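Speaker notes, session 2: Shelf labels and stock records in small pharmacies
Stefaniia Onyshchenko
March 7, 2018

Slide 1. Title. Wait for the doors to close. Mention that the handout has the full tables, so no need to copy figures.

Slide 2. Scope. Stock records only. Dispensing records follow separate rules and are left out. The Malville branch carries 2,000 product lines, 76 of which are kept in more than one bottle size. Most of the errors we logged came from those 76.

Slide 3. Sources of error. Read the headings, then explain the first one in full. A label gives product name, strength and pack size. If the pack size is printed smaller than the rest, staff restock by name and strength alone. The record then shows the right product in the wrong quantity, and the mismatch stays hidden until the next full count in October.

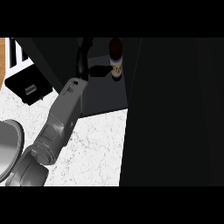
Slide 4. Label layout. The old layout put the shelf code first. The revised one puts pack size on the top line, in the same type size as the name. Shelf code moves to the lower right. Pause here, people usually want to compare the two versions.

Slide 5. Count schedule. Full count once a year, partial count every 15 days for the multi-size lines. Guseo exports the partial list sorted by shelf. Uso sorts it by product name, so re-sort before printing.

Slide 6. Limits. One branch, one layout change. Staff turnover was not controlled for. Do not quote a percentage if asked; refer to the handout, table 2.

Questions. If short on time, skip slide 5 and take questions from slide 4. Repeat each question into the microphone before answering.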